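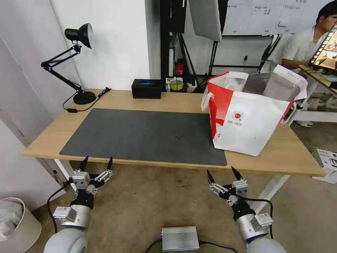
Packing and Desk Tips From the Petovix Study, and Which Ones to Ignore

Filed under: Small Spaces, Bags, Cords
By Hayley Bramwell

Three readers have now sent me the Petovix write-up, and each one wanted to know whether they should pack their bags "the robot way." So I read it, all of it, including the appendix where the interesting stuff was hiding. My short answer is that there are a few decent habits in there, most of which your grandmother could have given you for free, and one claim I wouldn't hang a dish towel on.

Petovix is a project out of the Rodgate lab. They have two robot arms working at a desk, taking pouches out of a tote bag and putting them back in. People steer the arms through the job, the recordings go into a training program, and then the arms are left to try it alone. The headline says that 280 recordings made "carefully" worked as well as 4000 made any old way. From that, somebody at a magazine got "scientists discover the best way to pack a bag." They did no such thing. They found a way of teaching arms with two fingers each. You have five on each hand and they bend.

Still, a machine with a poor grip is a pretty good stand-in for anyone in a hurry, or wearing gloves, or with sore knuckles. I tried everything below at my own desk in Hollis for most of December.

Stand pouches up, side by side

Worth doing. The careful recordings all had the pouches upright in the bag with their tops poking out, one beside the other, so a gripper could come straight down and pinch. When pouches were stacked flat, the arms dug around, caught the bag instead of the pouch and hauled the whole thing sideways.

I do the same digging at the checkout. Two pouches on end in a tote gives you a corner to grab for each one. Put them so the zipper pulls face you. If yours flop over, they're too empty, and a folded washcloth in the bottom stiffens them up nicely.

Go by shade, if you must

The write-up makes a fuss over using pouches that look different from each other. Fine. I keep chargers in the dark one and pens in the light one, and I grab the wrong one less often than I did. I'd have gotten the same result with a luggage tag. The arms can't read a luggage tag, so the study never tested it, and that is a good example of what gets left out when the packer is a machine.

Keep the handles out of the mouth of the bag

Yes to this one, and I was surprised how much it helped. A handle that droops over the opening is the first thing a gripper snags. It's also the first thing my thumb snags. Fold both handles to the outside before you set the bag down. Takes one second.

Park the bag on one side of the desk

The tote in the Rodgate setup sits on the right side, leaving the desk mat mostly clear for whatever comes out. I've got no quarrel with that. Lefties, swap it over. The write-up says the bag was always on the same side and then, a page later, says the method is "robust to layout." I wrote to ask how you can know that. More on the answer farther down.

Use a dark mat

Half a tip. A big dark mat makes light things easy to spot and gives small stuff a bit of grip so it doesn't skate off. It also hides dark things. I lost a black pen cap on mine for two days. If most of what you carry is black, get a pale mat and wipe it more.

On wiping: smudges show up on dark gray under a desk lamp. A barely damp microfiber cloth, one direction, then a dry one. Skip the spray cleaners, which left a shiny patch on mine that I'm still looking at.

Get the lamp cord off the work area

This is my tip and the study ignores it, which bugged me. Their lamp cord runs right across the desk, switch and all. Maybe that was on purpose, so the arms learn to cope with real life. If so, the write-up should say it. At home, don't cope with it. Run the cord down the back edge, hold it with two adhesive clips, and leave the inline switch where your hand falls without reaching over your coffee.

Aim the lamp at the bag opening

Good tip, wrong reason. They say steady light "improves policy performance." For the rest of us, a low lamp pointed into an open bag means you can see the bottom of it. Tip the shade so the bulb is out of your eyes. An overhead light won't do this, as your own head is in the way.

Empty first, sort second

The careful recordings take everything out before moving anything around. I wanted to dislike this because it's slower for a small bag, and it is. For a bag you haven't cleaned out since summer, it's the only way that works. For a quick swap, pull the one thing you need and leave the rest alone.

Don't copy the speed

The arms are slow. People have decided this means slow packing is "mindful." It means the motors were set slow. Pack at whatever speed you like.

So is the big claim any good?

I asked. Şükran Saraç, who ran the testing, was patient with me and a lot more modest than the headline. The two versions were compared over 1000 tries. I thought that sounded like plenty. Then she told me that all of them used the same tote and the same two pouches.

"We can say it learned this bag," she wrote. "I would like to say more, and I can't yet."

That's a perfectly respectable thing to say, and I wish it had been on page one. A recipe that comes out right a thousand times in one oven, in one pan, is a recipe for that oven and that pan.

There were also only 4 people steering the arms, and the same 4 made the careful recordings after they'd made the any-old-way ones. By the time they were being careful, they'd had a great deal of practice. So was it the care, or was it the practice? She agreed the two are tangled up. If I spend a year making bad pie crust and then follow a new method and get a good one, the new method is going to get credit it may not deserve.

And "worked" needed some unpacking of its own. A try counted as a success if both pouches ended up back in the bag. Which way up they landed didn't matter. So the habit I like best, pouches on end, was part of the teaching and wasn't part of the score. I tip my hat to the arms for getting them in at all, but a person who wants to find her keys has a stricter test.

What would change my mind: a floppy bag, a stiff bag, a bag on the other side of the desk, and somebody new at the controls who starts out with the careful method. Saraç says a second round with different bags is planned. I'll read that one too.

A home test that's better than mine or theirs

If you want to know whether a packing habit helps you, try this with someone else in the house.

1. Pack your bag your usual way. Hand it over and ask for one particular thing. Time it on your phone.
2. Repack with the pouches on end and the handles folded out. Ask for a different thing.
3. The next day, do it again in the opposite order, new way first. This is the step Rodgate skipped, and it takes care of the practice problem.
4. Try it with a second bag. A backpack gave me no difference whatsoever. The tote was clearly quicker.

Write the times down before you decide which one you're rooting for.

Reader mail

The Wustora bag insert that several of you asked about: it's a felt box with dividers. It does hold pouches upright. So does a cut-down cereal box, which I've been using since the first week and which has one crushed corner so far. The box for the insert says "robot tested." I asked them which robot and what the test was, and haven't heard back.

Send cord questions to the usual address. I'm doing a page on under-desk clips next and I need to hear from people whose desks have a metal lip, as nothing sticks to mine for longer than a week.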